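Section 4. Preparing the Two-Arm Cell for a Block Session

This section applies to the Trilus tabletop cell with both arms fitted. Allow 24 minutes for the full procedure. Personnel who have not yet completed the Cloutier safety briefing must not enter the work area while the arms are powered.

4.1 Before Power-On

1. Confirm that both arm bases are bolted firmly to the front rail. Retighten any bolt that moves under hand pressure.

2. Wipe the floor panel with a dry cloth. Do not use solvent on the printed surface.

3. Check that the cables at each wrist can follow the arm through its full reach. A cable that pulls tight must be rerouted before work continues.

CAUTION: Keep hands clear of both grippers whenever the supply is on, including during a pause.

4.2 Wrist View Check

4. Place the blocks on the floor panel with open space left between the grippers' starting positions.

5. Open the gripper fully and call up its wrist view. Both fingers must enter from the bottom edge, with bare floor visible between them. Blocks of several colors should be easy to tell apart, and the other gripper may appear in an upper corner.
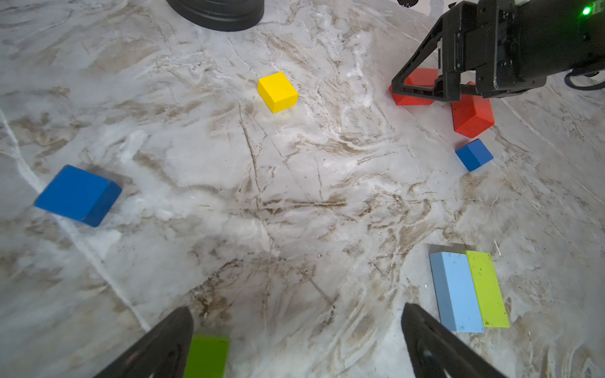 6. If one finger is missing from the view, loosen the camera mount, turn it 2 degrees at a time, and repeat Step 5.

4.3 Overview Check

7. Switch to the overview camera. The back wall, both side walls, both corner posts, and the front rail must all be in view.

8. Bring each gripper down toward the floor at reduced speed and stop it above the surface. The fingers must not touch the panel.
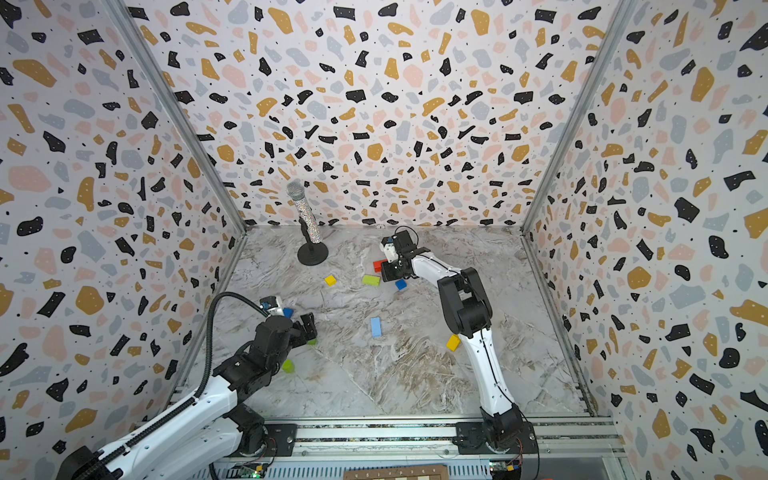
9. Save the position of each arm under the session name and enter the name in the cell log. Error 537 at this point means that the stored position does not match the joint readings; repeat Step 8 for the arm concerned.

NOTE: Finger pads are to be replaced every 2,000 grip cycles. Order pads through Punorar and send questions about this section to Aaliyah Doucette.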